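Jintana Nilsuwan has been repairing accordions and concertinas for a living since she left her job in bookkeeping, and for most of that time she has worked out of the same two rooms above a hardware store in Prilamby. The front room is for customers. The back room has the bench, the tuning table and the shelves, and it is where she prefers to talk.

"People bring them in wrapped in blankets," she says. "It was their grandfather's, it was under a bed for years, and now a grandson wants to play it. That is most of my work from January to the spring."

The first thing she does is smell the instrument. Mildew in the bellows usually means the leather on the valves has gone too, and that changes the price. Then she plays every button in both directions, slowly, and writes down what she hears. A full tuning on a large piano accordion can mean checking more than 280 reeds. She does not rush it and she does not do it late in the day.

"Your ears get tired before your hands do. I tune in the morning, until noon, and then I do glue."

Reeds are fixed to their wooden blocks with a mix of beeswax and rosin. Old wax turns brittle and the reed plates start to rattle. Nilsuwan melts her own in a small pot and says the proportions depend on the weather. She learned that from the woman who trained her, Mahsa Kazemi, whose shop in Paiva closed when the lease ran out.

"Mahsa would never write the recipe down. She would push her thumbnail into the wax and say more, or enough. I wrote it down the first week, on the back of a receipt, and then I found out the receipt was no use in August."

Kazemi still comes by to look over the harder jobs. The two of them disagree about bellows tape and about whether a cheap student model is ever worth restoring. Kazemi thinks it is not. Nilsuwan takes them on if the customer understands the cost.

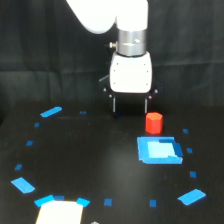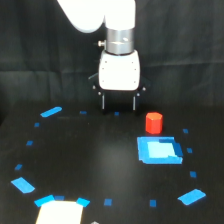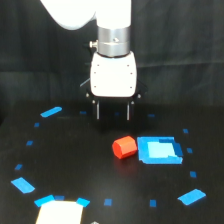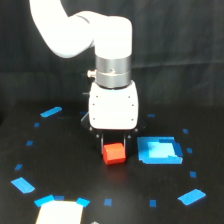

On cost she is direct. A student accordion might sell for 80 dollars at a yard sale and need 2,000 dollars of work to play properly. She tells people that on the phone, before they carry it up the stairs.

"Some of them hang up. Some of them say, it was my mother's, go ahead. I don't argue with either one."

She keeps a few instruments for parts. One is an Uller box with a cracked frame, which has given up its reeds one by one to other Ullers over the years. Another is a Pasteveck she bought for herself and meant to restore — it has been on the top shelf ever since, behind the felt.

Asked what owners do wrong, she talks about storage. An accordion should sit on its feet, the way it is played, so the valves hang as they were meant to. Laid flat for years, the valves on one side curl away from the plates and the low notes go slow. She also wishes people would leave the reeds alone.

"They watch a video and they take a file to it. You can take metal off. Putting it back is a different job, and I charge for it."

There is a waiting list now, mostly because two other repairers in the state have retired. It stands at 40 names. She would like to train somebody, and has had two people try. One stayed through a winter and was good with leather but could not hear the beating between two reeds that were slightly apart. The other could hear it fine and did not like sitting down all day.

"I told him that was fair. It is a lot of sitting."

She plays a little herself, waltzes mainly, and only on instruments that are about to go back to their owners. She gives each one half an hour with the window shut. If a button sticks, it goes back on the bench, and the owner gets a call to say it will be another week.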